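Velholm Drip Tray for Boots and Shoes

Item 149
Sold singly or in packs of 6

The Velholm tray sits inside the front door and catches meltwater, mud and road salt before they reach the floor. It holds two pairs of adult shoes or one pair of work boots side by side. The lip is high enough for a wet day's runoff, and the corners are rounded so a mop gets around them.

Details
Material: recycled polypropylene
Color: slate gray
Weight limit: 9 pounds
Use: indoors or on a covered porch
Made by Boström

Care
Rinse with warm water and dish soap. Salt stains come off with white vinegar. Do not put the tray in a dishwasher or against a radiator, as it will warp.

Ordering
Single trays ship within two working days. Packs go out from the Niren warehouse and take a little longer in March, when stock is counted. For orders over 2,000 trays, write to Vimala Gowda in trade sales for a quote.

Returns
Unused trays can be sent back in the original wrap. Return postage is paid by the buyer unless the tray arrived cracked.

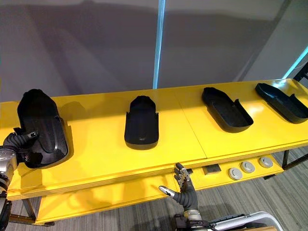
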